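Purnatach Community Rooms: progress report to the Trustavora small grants desk
30/03/2026

We are very glad to be writing with good news, and we hope you will forgive us if we go on a bit, as we do tend to when the message boards come up. Your grant of £1000 was meant to help people who find it hard to get back to handwriting, and the small blue-edged whiteboards have become the heart of it. Red marker on white has proved a happy choice, and our members at Salem say they can read it from the far side of the tea table.
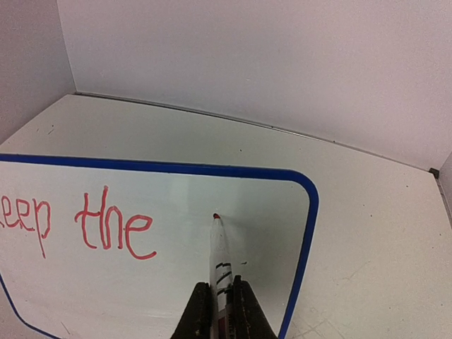
What did the money pay for?
Most of it went on boards, markers and cloths for both groups, with a little kept back for replacing pens as they run dry.

We began with short, useful words, the sort you might leave for someone at home or put on a shelf (Keep, Wait, Back soon). It sounds a small thing, but a word of four letters gives you tall strokes, round ones and a tail, and people go home feeling they have done a proper piece of writing! The Salem group has now had seven sessions and the Urkari group six, and we have grown very fond of both.

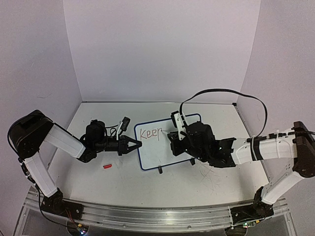

"Keep" in red marker on one of the small whiteboards.

One lesson we have taken to heart is to stand the board up. Lying down it is easier to press on, and some people still like it that way, but an upright board brings the writing closer to how a notice is read, and it shows up a wandering line straight away. We also ask everyone to start well over to the left, with a good big capital, and
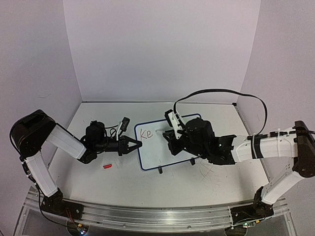 to leave plenty of room for the letters that follow. Smudges are a bit of a nuisance, we must admit, and we would like to try a better cloth before we order any more of the same.

For the coming months we have two requests. We should like to move a small part of what is left from pens to cloths, if you are happy with that, and we should like to carry the Urkari group on until July, when the room is needed for other things.
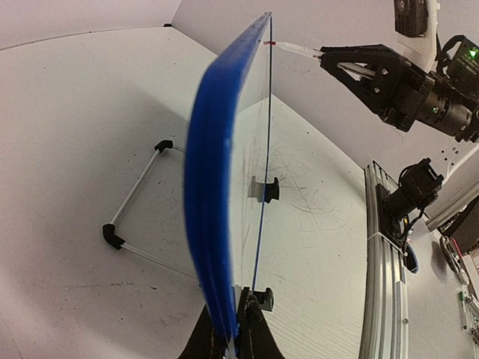
The blue edge of a clear upright panel, with the table in view beyond.

With our warmest thanks, as ever, from all of us at Purnatach.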